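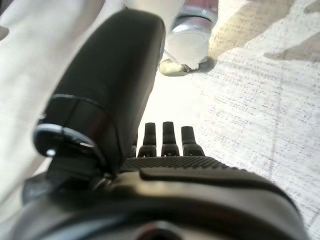 Where the oral history project stands, October

The Lendcombe ferry recordings are moving along, at the speed of people in their eighties who have been asked to talk about their youth. We promised you 50 interviews by the end of the grant. We have 23, plus one gentleman who spoke for an entire afternoon about his brother-in-law and never once mentioned a ferry. I have left him out of the total, with regret.

Transcription is the slow part. Margarida Valente has typed up 7 interviews so far and has asked me to record that the old deckhands' word for a mooring line has five spellings, all of them defended with some heat. We are using the one in the Urum harbor logbooks and letting the others live in the footnotes.

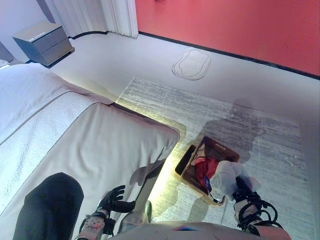
The budget is in better shape than I am. Travel came in under the estimate, mainly by virtue of the bus. Equipment went over when the first recorder gave up, and the replacement from Rekgate cost more than the line allowed – we moved the difference out of printing, so the booklet will be thinner and possibly better for it.

Two things are late. The signed release forms from the Patrício family are still with a cousin overseas, and the map of the old landing stages needs redrawing, as our first version put one of them uphill of the church.

Before the next payment we plan to finish the winter crew interviews and send you a sample chapter. Please tell me whether you want it on paper. Last time I sent both, and heard back about the staples.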